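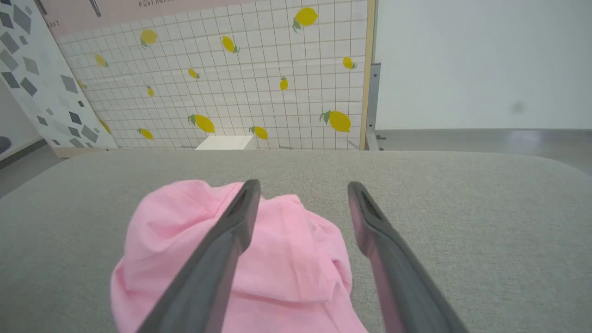
Stukgate Laundry Group: Final Report

1. What we set out to do

Our proposal promised a robot that would fold a basket of washing. By December the scope had been trimmed to picking up one garment and putting it down somewhere else, a job Ifigeneia's little brother will do for a dollar.

2. Method

Kalliopi Theodorakopoulos wrote the grasp planner, which we named Sutov. Ifigeneia Dimitriou handled the wrist camera and the labelling, and has asked that the labelling be mentioned twice. She did the labelling. We logged 3,474 grasp attempts and kept 3,171 for training. The rest went in the bin, mostly for bad timestamps.

Sutov looks for a ridge in the fabric, lines up the two fingers either side of it and closes. Colour was meant to be irrelevant. Our first version disagreed and would only go near grey socks.

3. Results

On the final test set Sutov lifted the garment in 81 per cent of attempts. Jeans account for most of the failures. Our marker called this "promising", a word she also used for our Gantt chart.

4. Problems

We lost 12 days to a loose cable. Soft surfaces were harder than the bench, as the fingers press into the padding before the force reading means much. Zeveck, our second planner, was meant to fix that and never compiled.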